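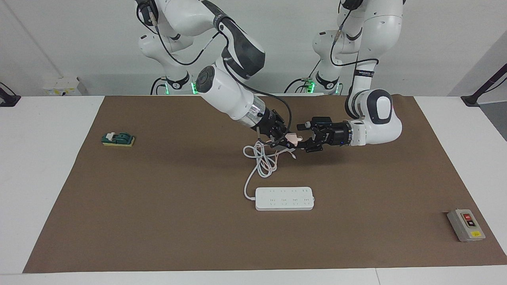
Figure 1. Items from the power and switching group on the brown mat: a white power strip with its cord and plug, a toggle switch on a yellow base, and a grey push-button box with a red and a black button.

3.2 Cords, plugs and the things they belong to

We turn now to the part of the study that gave us the most to talk about over tea, namely the small electrical things that gather in drawers, under desks and behind televisions in almost every home we visited. When we first drew up our list of household objects in Neltstead we gave cords no heading of their own. They were entered with whatever they happened to be fixed to, so that a lamp was a lamp and its lead was simply part of it. By the end of the first fortnight this had become quite unworkable, and we went back and gave the whole family of leads, strips and switches a group to itself.

The power strip is a good place to begin, as it is really two objects that have to be handled together. One is the strip, a long rigid body that lies flat and stays more or less where it is put. The other is the cord, which has no settled shape at all and which falls into loops of its own making whenever it is given some slack (Figure 1). Our householders spoke of the two quite differently. They would tell us where the strip "lived", usually with some confidence, and then describe the cord as something that got everywhere, or got caught, or had to be dealt with before anything else could be done. Several of them tidied the plug end first and let the rest follow, while others began at the strip and worked outwards, and both camps were rather fond of their own method.

Altogether the inventory came to some 2000 entries, of which 900 were kept after duplicates and broken items had been taken out. From these we chose 100 objects for the sorting sessions, which were held on Saturday mornings in the reading room of the Nowicki building, where the light is good and there is plenty of space to spread things out. Each session began with the objects laid on a mat, and people were asked to group them in whatever way they would at home. We gave them no labels and no boxes to start with, though boxes were offered later on to anyone who wanted them.

Switches proved harder to place than we had expected. A toggle switch on its own little base, or a box with a red button and a black one, is plainly meant to be pressed or flicked, and people nearly always tried it before deciding what to do with it. Having tried it, they were divided. Some put switches with the power strips on the grounds that all of them "do electricity", as one person kindly summed it up for us. Others preferred to put them with tools, and a few made a pile of things whose purpose they were not sure of, which grew steadily through the morning and which we have kept as a category under the name Nevon, after the shelf on which it was first stored.

Size mattered less than the presence of a cord. In the Culari list, which we used for comparison, small electrical goods are ordered by length and weight, and we had supposed that our sorters would do something similar.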